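Bench notes, August, started 4:15 pm

Glue again. The Courtois hide glue jelled before I had both sides of the joint coated, which makes two for two. The pot says 115 on the dial. I no longer believe the dial, and the thermometer I would use to check it is the one I dropped.

Went ahead with the Jenham chair anyway. Back left leg was loose in its socket and somebody before me had fixed it with a drywall screw, painted brown so we wouldn't notice. We noticed. Got the screw out in 3 pieces. Plugged the hole with a whittled dowel, scraped the old glue down to clean wood, dry fit good and snug.

Tried warming the parts first under the lamp. That bought me a little more time, enough to get the leg home and a strap around the whole thing, though the strap found the one spot on the rail where the finish was still decent. There is now a mark. It matches the other marks, so call it period correct.

Left to try:
– thin the batch, maybe a spoonful more water than the label wants
– a pinch of salt, per the old Vumside handbook, which also recommends keeping a cat
– the Korudar liquid stuff, if pride allows

Test blocks: glued 4 pairs of maple offcuts, 2 with the thick mix and 2 thinned. Labeled in pencil on the end grain. Not on masking tape, having learned that one in the spring when all the tape fell off in the same box. Break them tomorrow with the mallet and write down which ones tear wood.

Do not touch the chair until then. This means me.

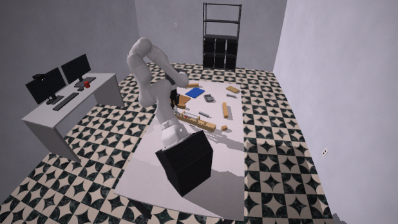

Analyn Mercado read this over and wrote in the margin that salt is fine but go easy, it slows the drying as well as the jelling, and a joint she did that way was still creeping the next morning. She would heat the room before she messed with the recipe. She also wants her strap back.

Strap stays on overnight. Pot unplugged, lid on, brush in water.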